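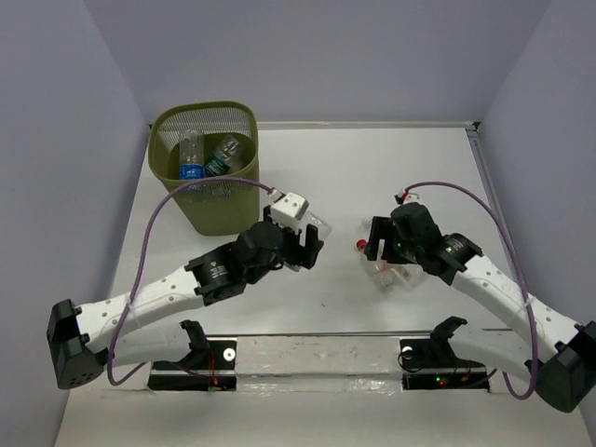
Figure 1. Plastic bottles in a mesh wastebasket.

Drink Container Recycling at Steltstead College
Project report, Environmental Studies
Group members: Azadeh Shojaei, Princess Aquino, Ardalan Ghaffari

Background

Steltstead College put in a refund scheme for drink containers two years ago, but most students we talked to had never used it. Our project looked at how many containers end up in general rubbish and what stops people from returning them.

Method

We sorted the rubbish from 9 bins on the ground floor over one week in April. Bins were emptied at 4 pm and we wore gloves and aprons for the sorting. We also ran a short paper survey in the cafeteria and got 67 replies. Staff were left out of the survey.

Results

We pulled 285 drink containers out of the general rubbish. Water bottles were the most common, then flavoured milk. Cans were rare — we think people already take those home for the refund. The bins near the Guleck Building were the worst, and the closest return point to them is on the other side of the oval.

In the survey, the main reason given for not recycling was distance. Several people didn't know whether the lids should stay on.

Problems

Rain on the second day made the paper labels hard to read, so we couldn't sort that batch by brand. One week is also a short time, and it fell just before the holidays.

Recommendations

Move one return point to the Guleck Building entrance. Put a sign about lids on every return point, in large print with coloured pictures.

We thank Rostam Arabzadeh for lending us the scales.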